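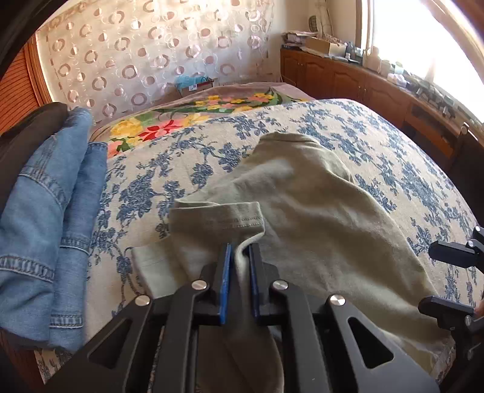
An olive-green garment laid out on a bed.

Tredidmont Asks Laundry Brands to Show Their Work on "Fabric Life" Claims

June 4, 2024 - Tredidmont, the independent clothing care testing office, today published its review of the "fabric life" numbers now printed on detergent bottles, softener sheets and garment tags. The review looked at 36 products sold with a promise that clothes will last longer. Most of those promises came with a percentage. Very few came with an answer to the obvious question: longer than what?

Tredidmont wrote to every brand in the review and asked for the test behind the number. Some sent a page of results with the washing conditions left out. Others sent marketing slides. One brand replied that its figure reflected "typical household use" and declined to say what a typical household was.

"I have no quarrel with a product that works," said Wekesa Laizer, head of testing at Tredidmont. "I'd like to see it work, with the water temperature and the load size written down. If a shirt lasts twice as long, somebody must have worn out the first shirt. Where is it?"

The review also questions the popular wear score developed by Hukell, which rates a garment from zero to 1000 after repeated washing. A cotton work shirt in Tredidmont's own trial scored 566 and looked fine to the people who handled it. The score counts loose fibers on the surface. It does not measure seam strength, shrinking or fading, and those are the usual complaints in the letters Tredidmont receives. A high score may mean a sturdy shirt - or only a smooth one.

Bastian Wiegand, who edited the review, said shoppers should be slow to pay extra for any of this. "The care label inside the collar is dull reading and it is free," he said. "We have yet to see a premium softener that makes up for washing things too hot."

Tredidmont is making no claim that the 36 products do harm, and it has not ranked them. The trial was small. It used home machines, and results from one machine did not always match results from the next. That is a weakness, and the full review says so on its first page. Brands quoting a single tidy percentage might consider doing the same.

The office is asking companies to print three things next to any fabric life claim: the number of washes, the wash setting, and the product or plain water it was compared with. Jurnura, a maker of unscented detergent, has agreed to do so starting in January. Tredidmont will believe it when the bottles are on the shelf.

Until then, the advice for households is modest. Wash less often where a garment allows it. Close zippers, turn dark items inside out and leave some room in the drum. Lay clothes flat and look over the hems and corners before putting them away, as small tears are cheaper to mend early.

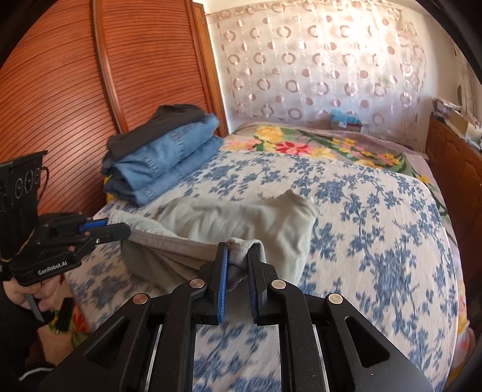 About Tredidmont

Tredidmont has tested household claims about washing, drying and storing clothes since 1987. It sells no laundry products and takes no advertising. The full review, including the trial notes and the replies from brands that agreed to be quoted, is available on request from the Tredidmont press desk.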